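Hopkin Street Community Choir
Minutes of the fall planning meeting
Monday, October 18, 2021

Present: Mali Sayce (chair), Troels Thorlacius, Miroslava Stelmakh, Vojtěch Bednárik
Apologies: Hywel Landeg

Minutes of the July meeting were approved with one fix - the piano tuner's bill was for the upright, and the spinet still needs doing.

Membership. We have 21 singers back, six of them brand new, and what a sound already! Tenors are still thin. Troels will ask at the Nindier library whether we can leave flyers at the front desk.

Winter program. Miroslava played through the two Ukrainian carols she has arranged and everyone loved them. Both go in. Vojtěch would like the Czech lullaby in the second half, sung without piano, and will bring copies for the altos first as they have the hard part.

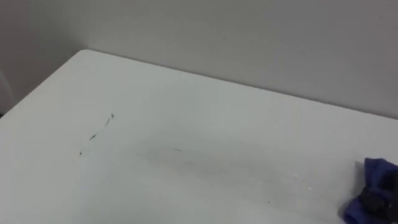
The round from last year stays as the closer, with the audience joining in (they were terrific at it). Mali to print the words large this time.

Concert venue. Tristau Hall seats 100 and is ours if we confirm by the end of the month. Agreed to confirm. Hywel sent word that he can borrow risers from the Vondik school. Troels to check they fit through the side door.

Refreshments. Cider again, plus cookies. Sign-up sheet goes around at rehearsal.

Any other business. Folders: three are still missing from spring. Please look at home.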